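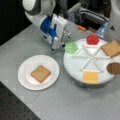
Heather Farquharson says put the cracker on the plate first and leave everything else on the divided tray until people are sitting down, otherwise you are serving damp cardboard by half past seven. She is my neighbour and she has said this to me twice now, the second time through a hedge.

My trouble is that I have already promised a cracker stack table for my dad's do. Square crackers, a cheese slice, tomato, lettuce, something brown and savoury in the middle, second cracker on top. Everyone builds their own from one of those round trays with the spokes. I have two trays and 26 people, a fair few of whom consider queueing a form of insult.

What I want to know:

Do I build them beforehand or let people do it? And if they do it themselves, what order do the bits go round the tray so that it makes sense to a man of eighty who has left his glasses in the car?

Also, does anybody know how to stop the tomato making everything wet? I tried a practice run on Sunday and the bottom cracker gave way in my sister's hand. She was wearing cream.

Posted by Struan Geddes
15 October 2026

Mereana Te Moana

Let them build their own. I did a christening in July with these made up in advance and by the time the speeches finished you could have folded them.

For the order, lay the tray out the way the stack goes and start from the cracker. Mine went cracker, cheese, meat, tomato, lettuce, and then the last cracker sat next to the first so you finished where you began. People do go the wrong way round. Let them. A stack built backwards is the same stack.

The cheese goes straight on to the bottom cracker. It keeps the wet off, and it's the only thing on the table flat enough to do the job. Slice it to the size of the cracker or buy the square sort and stop pretending you were going to do otherwise. Butter works as well but then you need knives, and someone will put a buttery knife in the lettuce.

Tomato: slice it, salt it, lay it on kitchen paper for half an hour, turn it over, pat it. Small firm ones are best. The big ones hang over the sides and slide out when you bite, and where they slide to is your sister.

The lettuce wants to be properly dry too. I spin mine and then roll it up in a tea towel. Tear it smaller than you think – a whole leaf comes out in one go and you're left standing there with it on your chin.

Don't fill the tray right up. Put out enough for one table and keep the rest in tubs in the fridge. Eight people to a tray is as many as I'd want, so I would borrow at least one more, and preferably two.

Tanner Gosselin

just get a caterer

Struan Dow

Other Struan here, no relation, and I would like it noted that I have never ruined a cream top.

Agree with most of the above but I'd keep the crackers off the tray altogether. They sit next to a tomato for an hour, they sulk. Put one on each person's plate before they come in (Heather has this right, sorry) and hand the lids round in a basket afterwards. It also stops the early arrivals taking four, which they will, because they skipped lunch on purpose.

What are you using for the brown savoury bit? If it's little burger patties, make them thin and let them go cold before they come anywhere near the cheese. We did them warm at the bowls club and it was like eating a slow landslide. Up to an hour out of the fridge is my limit with meat, and I'd go shorter in a hot hall.

If your tray is the turning kind, put a damp cloth under the base or it wanders across the table while people are spinning it. And they will spin it. I have watched a retired headmaster send a gherkin on to the piano.

Struan Geddes

Thank you, that's very useful, apart from Tanner.

Going with cheese first and crackers on the plates. I've got the loan of another tray from my aunt, who wants it back washed by hand and has told me so in writing. The brown bit is going to be thin patties, cold. There are three vegetarians coming as well, so if anyone has done these with mushroom and lived, please say what you did about the liquid.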